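4. Lopsided Teams and Why Players Keep Coming Back

Figure 3. Two hand-held grippers, the one on the right topped by a white block with a black-and-white pattern.
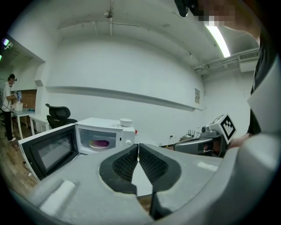 4.1 What the match logs show

We were delighted by how clear the pattern was! Turnow is a team game in which one side (the Saro) starts rich and slow and the other (the Lokura) starts poor and quick, and we had expected most players to pick a favorite and stay with it. Our logs cover 3,429 matches played in September by 200 regular players. Only 31 of them stuck to a single side for the whole month. Everyone else swapped, often right after a heavy loss, and many wrote in the exit survey that they wanted to learn how the other side had beaten them.

The map matters too, and this was the part we enjoyed digging into most. On Tapia, the harbor map, the Lokura can reach the rooftops early, and matches there ran nearly 32 minutes – long for this game, with the lead changing hands again and again. Players described these long matches as tiring and also as their favorites (sometimes in the same sentence).

4.2 Swapping and skill

Players who swapped often also got better at guessing where the enemy would go next. We can't say from the logs alone which came first, and a test with assigned sides would be a great next step. Win rates for the two sides are given in Table 2.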